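Workshop notebook, slide dissolve piece
November 2022

Went through the second half of the Dronby sequence with Zoia Boiko. It is a still-image film, two projectors and one dissolve unit, soundtrack on a separate player. Total count after the last cut is 100 slides. She wants it to run 27 minutes. At the current pace it runs over, and most of the extra time is in the harbor section, where we hold every slide the same length.

Tried shorter holds on the harbor portraits. The faces survive it, the wide shots don't. You need time to find the people in the wide ones. Left the wide shots alone and took the time out of the portraits. 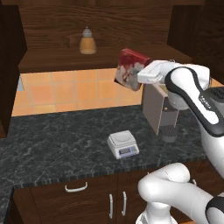 Dissolve unit

The Cultell unit still drifts. Left lamp comes up a little before the right one goes down, so there is a bright bump in the middle of each fade. Cleaned the contacts on the fader board and reseated the ribbon cable. Bump is smaller but still there on slow fades. Fast fades look fine to me. Zoia can see it on both.

Swapped the lamps left to right. The bump stayed with the channel, so it is the board. Trim pot on channel A turns but does very little over most of its travel. Ordered a replacement from Vakulenko, order 3253. They say December. Until then the slow fades get run by hand.

Practiced the hand fades on the opening. Hard part is starting the second lamp late enough.

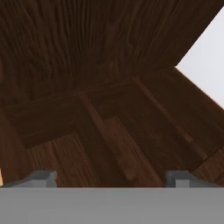 Also remounted the slides that were popping. The old card mounts bow when the lamp heats them and focus goes halfway through a hold. 40 are now in glass. The rest are staying in card unless they pop too. Check for rings on the glass ones next time, I saw faint ones on two of the night shots. Anti-Newton side goes toward the film. I had at least one in backwards.

Sound: narration by Bohdana Derkach is recorded and cleaned up. Pause before the ferry line is too long by ear, left it in because the slide change needs it. Cue sheet is in the blue folder. Numbers in the margin are slide positions, left tray first.

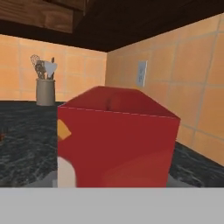

Color match between the two projectors is the other open job. Right one is warmer, and it shows most in a dissolve between two frames of the same wall. Neutral grays I can match by eye with a gel. Reds are where we go wrong. Want a test frame like that red block, where the top is a darker crimson than the front and only a thin light seam divides them. If both reds and the seam read the same on left and right, the gel is good. Last attempt with the quarter blue made the dark reds go brown on the right side, so start with the eighth.

Screen at Sundelis is matte white and has a crease low on the left. Keep captions off that corner.

To do:
Eighth blue gel, two sheets
Spare lamp for the right projector
Renumber left tray after the cut
Ask Zoia if the ferry slide can hold longer
Run the whole thing with sound, hand fades, no stops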